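Trim bench, Saturday, started 9:40

Back on the black edge trim for the Haston cabinet doors. The plan was to settle which of the two rolls we use, write down a cutting length and be gone by lunch. I wrote the same plan on the last page of this notebook and underlined it.

Roll A is the Waltell, roll B is the Chiba. Both are black, both have the pebbled outside that is meant to look like leather and does, if you stand well back and have never met a cow. On paper they take the same panel thickness. On the panel, A goes on with a thumb and B goes on with two thumbs and some language.

Cut from each roll at 383 mm, which is the door height plus a bit for squaring off. Used the old snips for the first two pieces because the good ones were not on their hook. Switched to a fresh blade after that. Any length marked with a paint dot was done with the snips and should not be used for judging anything except the snips.

Weighed one piece from each while I had the scale out: A 130 g, B 137 g. I don't know what to do with this information but it is now in the book.

The ends are the trouble. Along its length the stuff behaves, and the rounded back looks good in any light. At the end the fold opens up and the layers inside get to introduce themselves. On the door this sits at the bottom corner, eye level for a dog, but the Haston people do crouch down and look.

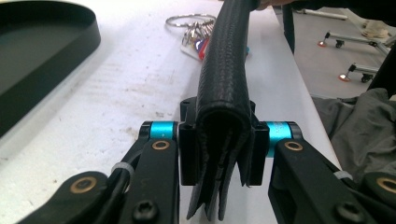 Trim, end on view. Fold open, slight fraying, inner layers showing.

Tried on the ends so far:

Blade from the outside in. Neat on the pebbled face, ragged inside.

Blade from the inside out. Neat inside, ragged on the face. I could have guessed.

Scrap of panel pushed into the channel first, then blade straight down. Best of the lot. The scrap has to be the real thickness, the thin offcut lets the walls pinch in and you get a slant. Marked a good scrap with a T and left it in the drawer with the blades. Please do not make it into a shim.

Dab of contact glue on the end after cutting. Holds the fray down, leaves a shine. Fine for a hidden end.

Lighter. No. Window open until 11.

Pull test, such as it is: fit a length to the panel, grab the free end, pull straight off, note whether it comes away all at once or peels. A peels. B hangs on and then lets go all at once, and I now know how far my elbow is from the vise. For doors I would take B. For anything that has to come off again for service, A. That means stocking both, which was the one answer I had been asked not to come back with.

Moved over to the foam-topped table for the layout part. The foam is kind to the pebbled face and unkind to itself. It has picked up gray smudges on the left, and any speck of anything shows up on it like a fly on a wedding cake. Wipe it before putting light-colored panels down. The wood along the far edge is the only part I would trust to measure from. 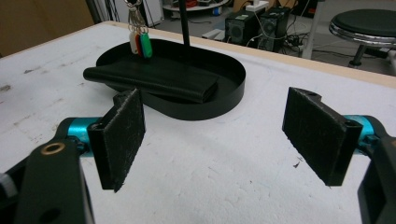 Unari Workshop / Trim and Finishing

The black oval tray stays on this table and is for clips. It has a rim, so the clips stay in it when the table gets bumped. It is also black, and so are the clips, so I would like whoever does the ordering to think about a white one. Not urgent, just every day.

Longest run we need is the top rail at 1,055 mm. Laid it out on the foam once in each material. A lies flat. B remembers the roll and comes up at both ends like it wants to be excused. Left it flat under two boards over the break and it was better, though I would not call it cured. Next time uncoil B the evening before and hang it from the high hook with a clamp on the bottom end.

Corners not started. The mitered one in the drawer is from May and was cut with the snips, see above.

Left over:
order blades
find the good snips
ask Haston whether the bottom ends can be capped
second go at B on the rail after hanging
clean vise jaws, there is glue on the left one and it was me

Stopped 2:15. Lunch was a while ago.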